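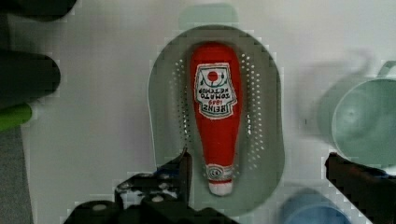 Most sled handling trouble comes from how the load sits, and I'd sort that out before you spend any money on new shafts for the Skikier. The long heavy things should lie lengthwise, low down and on the centre line. A toy Heinz ketchup bottle laid lengthwise in an oval colander has the right idea: long thing along the long side of the tub, flat on the bottom. Turn a heavy duffel crossways and its ends ride up on the side walls, and then the whole load is sitting higher than it needs to. From what you wrote, that's how your tent and fuel are going in now.

I've quoted your message below and will go through it in order. I have pulled the same model for several winters, mostly on the Widelbridge side, and have made most of these mistakes myself.

> Hi all,
>
> We bought a used Skikier at the gear swap and took it
> out for the first time last month, up the Widelbridge
> road and onto the lake, one night. It pulled fine on the
> flat. On the way home it was a pain. Anything with a side
> slope and it slid below me and dragged me sideways, and
> it went over on its side on the hill above the bridge
> more times than I'd like to say.

The hill above the bridge is a poor place to learn. The old road bed has slumped toward the creek and the snow gets packed hard by the snow machines, so there's a side slope and nothing for the hull to bite into. If you go again, the summer trail through the trees is slower but it has softer snow, and you can keep the sled more or less behind you. Go up and look at it from the top before you commit. After a thaw there's usually open water at the lower crossing and you'll have to take the road anyway.

Check the underside of the hull. Yours should have a pair of metal runners screwed on from below, and on used ones they're often worn down flat at the back. Run your thumb along the edge. If it's rounded over, the sled will slide sideways on anything firm no matter what you do with the load. You can buy replacement strip from Afolabi, who will cut it to length if you bring the old piece in. Seal the screw holes when you put the new ones on. I used ordinary marine sealant and it has held up.

> The load was one 80 litre duffel, the tent, the stove and
> fuel, a food box and two foam mats. The duffel went in
> the front, the tent and fuel across the back behind it,
> and the food box on top as it didn't fit anywhere else.
> Cover zipped over the lot, just barely.

The food box on top is the thing I'd change first. Food is heavy at the start of a trip, and a hard box can't settle into anything. Ditch the box and put the food in stuff sacks, one for each day if you like to be organized, and lay them along the bottom. Then the tent goes in lengthwise beside them, poles and all. The duffel can go on top of that, partly filled and squashed flat. Sleeping bags and puffy jackets are what you want at the top of the heap. Mats go outermost, or under the cover right at the top if you want somewhere soft to sit at lunch.

Front to back, aim for a bit more weight behind the middle than ahead of it. If it's nose heavy the front ploughs in soft snow, and you feel that in your hips by noon. Too far back and the tail swings. I load mine on the garage floor, lift the front by the shafts with two fingers, and shift the food back until it comes up easily. It's not very scientific but it gets you close.

Fuel I keep right at the back, upright, in its own bag, with nothing edible beside it. I know you said yours leaked a little. Look at the O-ring in the cap before you blame the bottle, and carry a spare one in the repair kit.

Then cinch everything down. The zip cover keeps the snow out and that's all it does. It won't hold a load still. There should be lacing points along the rim of the hull; run 7 mm cord back and forth across them over the cover and pull it tight at both ends. Stop after the first half hour and pull it tight again. Stuff sacks settle, and a load that shifts downhill on a side slope is most of the reason the sled goes over.

> The shafts that came with it are the straight fibreglass
> ones and they just clip to a hip belt. Somebody at the
> swap said to cross them and somebody else said never to
> cross them. Also wondering about going to rope, which
> would be cheaper and pack smaller.

Cross them. With the shafts crossed, the sled turns the way you turn and stays in your track a lot better. Uncrossed they work all right on open lake. Tie them together loosely where they cross so they can move but don't clatter. Some people put a bit of old bike tube around the joint and that works too. Whoever told you never to do it may have had the short shafts, which do bind when they're crossed. Yours are the long ones if they're the same as mine.

The clips are a weak point. The cast ones get brittle in real cold and let go when you lean into the harness. I changed mine to climbing carabiners that I already had. Also, 12 mm is the right diameter for the shafts if you ever need to replace one; the end fittings won't take anything fatter. Afolabi sometimes has them and sometimes says he's never heard of them, so phone ahead.

I wouldn't go to rope for anything around here. Rope is fine on flat ice and in deep snow going up. Going down, the sled runs into the backs of your skis, and you either let it go ahead of you or hang a drag rope under the bow to slow it. People do long trips that way and are happy, but those are mostly flat trips. From the Plidorer hut down to the lake you'd be fighting it the whole way.

> Harness is the one it came with. It rides up when I'm
> pulling hard and my shoulders are sore for days. Is it
> worth getting a proper one?

Try wearing it lower first. The belt should be sitting on your hip bones and tight enough that it's a little annoying, and the shoulder straps should be nearly slack. They're only there to hold the belt up. If you've been wearing a thick jacket under it, that will let the belt slide, so put the jacket over the top or take it off and pull in a lighter layer. If it still rides up after that, the belt is too big for you. An old pack belt with a couple of loops sewn on the sides does the same job as a bought harness. I can lend you one to try.

> We'd like to do the Plidorer hut in April with three
> nights of food. Is that too much for a second trip?

No, I think that's reasonable if the weather is settled. It's a steady grade up to the hut, topping out at roughly 2000 metres, and the only awkward piece is the traverse below the last switchback. Put the second person behind the sled there with a short tail rope on the stern. They walk a little uphill of it and keep it from sliding down. It's slow, and you need to agree beforehand on who says stop. In the morning that slope is usually frozen hard, so have lunch early and cross it once it's softened a bit, provided there isn't fresh snow loading the gully above. Read the bulletin the night before and again before you leave the car.

Do a practice loop first with the full load. The golf course will do, or the dike if there's still snow on it. Find something with a side slope and go across it both ways, then get down it with the tail rope. You'll know pretty quickly if the packing needs another go.

One more thing I forgot above. The drain plug at the back of the hull gets lost easily. If yours is missing, duct tape on the inside is good for a weekend.

If anybody on the list has the measurements for the old-style Skikier runner strip, please post them. Mine are worn past measuring and I'd like to order a set before the shop switches over to bikes.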